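Handkamera: Segmentierung erkennt den eigenen Daumen als Objekt

Frage von padon_nutzer
Kategorie: Wahrnehmung / Greifplanung

Hallo zusammen,
wir betreiben eine mehrfingrige Hand mit Kamera am Handgelenk. Die Segmentierung läuft in Padon, die Greifplanung in Wodetari. Gesucht werden flache Metallteile auf einer grauen Fläche. Mit der festen Kamera von oben klappt das zuverlässig. Mit der Handkamera bekomme ich ständig eine zweite Maske, und die liegt auf dem Daumen.

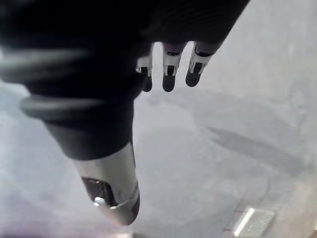 Die Konfidenz für den Daumen ist meist höher als die für das Teil, deshalb plant Wodetari den Griff dorthin und bricht mit Kollisionswarnung ab. Von 618 Testbildern sind 217 betroffen. Schwelle hochsetzen hilft nicht, dann verschwindet das echte Teil zuerst. Die hinteren Finger machen übrigens keine Probleme.
Hat jemand eine Idee, ohne neu zu trainieren?

3 Antworten

Antwort 1 (6 Stimmen)
Eine feste Maske reicht nicht, die Finger bewegen sich ja. Du hast aber die Gelenkwinkel. Damit das Handmodell in die Kameraansicht rendern und alles, was darunter liegt, vor der Segmentierung auf ungültig setzen. In Padon geht das über den Vorfilter, Eingang "self_mask". Zwei Dinge beachten:
Die Maske um 17 Pixel aufweiten, sonst bleibt am Rand der Fingerkuppe ein heller Saum stehen, und der wird wieder als Teil erkannt.
Zeitstempel von Bild und Gelenkwinkeln abgleichen. Bei uns lagen die zwei Bildzyklen auseinander, die Maske hing bei jeder Bewegung hinterher.
Den Schatten vom Arm erwischt man so nicht. Falls der auch Masken erzeugt, über die Höhe filtern.

Antwort 2
Daumen schwarz abkleben. Hat bei uns gereicht.

Antwort 3 (2 Stimmen)
Abkleben würde ich lassen, wenn in der Kuppe Sensorik sitzt. Ich nehme den Vorfilter aus Antwort 1, allerdings mit dem vereinfachten Modell aus dem Dolton-Paket, das rendert deutlich schneller. Nach jedem Ausbau der Kamera neu kalibrieren.

Kommentar von padon_nutzer
Danke, self_mask war es. Der Zeitversatz war bei mir auch drin. Schatten teste ich noch.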